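Skendum (homebuilt gripper)

From the Rollberg workshop wiki, the shared reference for members and for anybody who wanders in. Page started by Rafail Makris, last reworked Friday, February 21, 2020.

Skendum is a two-finger gripper for handling cloth, built in the shared workshop at Rollberg and still being fiddled with there. I'm Rafail, I wrote most of this page, and I built a good deal of the thing it describes, so take the praise with some salt. Evanthia Karagiannis did the finger geometry and most of the sewing (yes, there's sewing). The wiki rules say articles should be written "in a neutral tone" and I did try that for one draft. Evanthia read it and asked who had died.

Name

There's no acronym. Skendum was the label on the parts bin we kept the first set of fingers in, left over from some earlier project, and it stuck. The older pages on this wiki call it "the cloth grabber" or "Kontogiannis 2," after the Kontogiannis bench where it was first bolted together. Those are all the same machine. If you find a page that says "Prisitz gripper," that's a different one with suction cups, and it has its own article.

Background

Most hobby grippers are made to pick up blocks. You get two hard jaws, maybe a strip of rubber, and they close on something that stays the same shape while you're closing on it. Cloth does nothing of the kind! It folds away from you, it slides, it bunches up, and when you finally have hold of it you've got three layers instead of one and you can't tell from looking.

I came at this from the laundry end. I wanted something that could take a shirt off a rack and set it down again without wrecking the shirt, and I figured (wrongly) that it would be a matter of a few weekends. The first version used bare printed fingers. They were fine on denim and hopeless on anything thinner; a silky lining would squirt right out like a watermelon seed. The second used rubber, which gripped so well it wouldn't let go, and a light top would ride along stuck to one finger after the jaws had opened.

Felt was Evanthia's idea. She had a bag of scraps from a hat project and glued two pieces onto the rubber fingers mostly to shut me up. We've been on felt ever since.

Construction

The gripper is a parallel-jaw design. Both fingers ride on a common slide and one motor drives them together, so they always meet in the middle. The parts that matter:

Finger bodies. Printed in dark plastic with a matte finish. Ours are thick, thicker than they need to be, and I keep meaning to slim them down. A thick finger has trouble getting between a garment and whatever it's hanging on.

Mounting blocks. One at the base of each finger, black. These take the load, and they're the parts that cracked most in the early days, always on a layer line, always right through the hole. We switched the print direction and put in bushings, and that was pretty much the end of it.

Bushings. Brass-colored, pressed in warm. Don't hammer them. I hammered the first ones and they went in crooked, and a crooked bushing means a finger that binds halfway through its travel and then jumps, and you'll spend an evening blaming the motor.

Links. The teal pieces. The color means nothing, that's what was on the spool.

Pads. Rectangles of black felt on a thin plastic backing. The backing is screwed down so the whole pad swaps out. We used to glue felt straight to the finger, and scraping off old felt and contact cement is a job I wouldn't wish on anyone.

Felt

This section gets the most questions, so it's the longest.

Craft felt from the dollar bin is no good. It's thin, it pills, and it sheds fuzz all over dark clothes. What you want is dense wool felt, the kind sold for polishing or for furniture feet. It has enough tooth to catch a weave and enough give to settle into a fold, and when the fingers open it lets go. Ours is black because black was in the bag. A pale pad would probably make it easier to see what you're doing when the garment's dark too, and somebody should try that and report back.

Felt does wear. The face goes shiny where it does the most work and the grip drops off slowly enough that you don't notice until you're cursing. A wire brush brings it back once, maybe twice. After that, new pads. Cut them with a fresh blade against a steel rule. Scissors leave a wavy edge, and the edge is the first thing to touch the cloth.

Should both pads be the same? Evanthia says yes. I ran a felt pad against a rubber one for a while and it held beautifully on the lift, but the cloth always stayed with the rubber on release. So, yes, she's right.

The test rack

You can't tune a cloth gripper on a flat piece of fabric (well, you can, and then it fails on everything real). We hang things. The rack is white-coated wire with rods bent into hooks and arms and an oval base that sits on the table. It's light and it tips if you pull sideways, and I've come to like that a lot: a rack that tips tells you right away that your lift direction is off, where a heavy stand would just let you drag the garment and feel clever.

Straps are the worst. A strap hangs off to one side minding its own business, the fingers close on the body of the garment, everything comes up nicely, and the strap is still looped on a hook. Then the rack comes up too. For a while I tied straps out of the way, until Evanthia pointed out that people's closets don't do that. Now we leave them dangling.

Dark cloth is the second worst. With black and navy together in one heap it's hard for anyone, me included, to say where one fold stops and the next begins. We use dark pieces on purpose these days. If an approach works on those, the white shirts are easy.
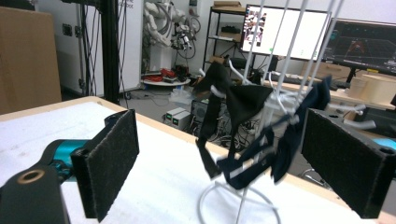

Approach and grasp

The routine we've settled on goes like so. Come in level, with the fingers open a bit wider than the bunch you're after. Pick a bunch, never a flat area. Move in until the cloth sits between the middles of the pads, since the tips pinch and let things slip. Close slowly. Stop closing when the cloth stops moving, which comes sooner than you'd think, and then lift a little before going anywhere else.

That little lift is where you learn things. If the whole garment comes with you, carry on. If one part stays behind, put it back down, open up and go again from a slightly different angle. I was stubborn about this for ages and kept trying to pull through a snag. I've stretched one sweater past saving and it was my favorite one.

Watch for rods between the folds. The pads will happily close on wire and cloth together, and from the gripper's side that feels like a terrific grasp.

Tuning

Closing force is set in software and we store it as a percentage of the motor's limit. Ours sits at 70 for anything heavy. Drop it to 15 for thin stuff, which feels like it can't possibly be enough, and on fresh felt it's plenty. There's no good middle value that does everything; I looked for one for most of a summer, starting in June, and have given up happily.

Check the finger alignment before you touch the force. Close the jaws on a sheet of paper and tug each corner. If one corner slides and the others don't, the pads aren't parallel, and no amount of squeeze will fix that. Loosen the pad screws, close on the paper again, tighten while it's closed.

Known problems

Lint. It builds up on the pads and after a while you're gripping lint. A strip of packing tape takes it off.

Pad screws work loose. A dab of the weak threadlocker helps. Use the weak kind, please, I had to drill one out.

Finger thickness, see above. Evanthia has a drawing for a tapered version and I have a pile of excuses.

Zippers chew felt. We haven't solved zippers.

Variants

There are 2 sets of fingers on the shelf at Rollberg. The current set has the swappable pads. The older one has glued pads and the uncracked survivors of the early mounting blocks, and it's fine for trying things out, just don't load it with a wet towel.

A short-finger version was started at the Kontogiannis bench for socks and got as far as one finger. If you'd like to make the other one, the files are in the Skendum folder and nobody will fight you for it.

See also

Prisitz gripper
Felt, cutting and storage
Bushings, pressing in
Wire racks (bending notes)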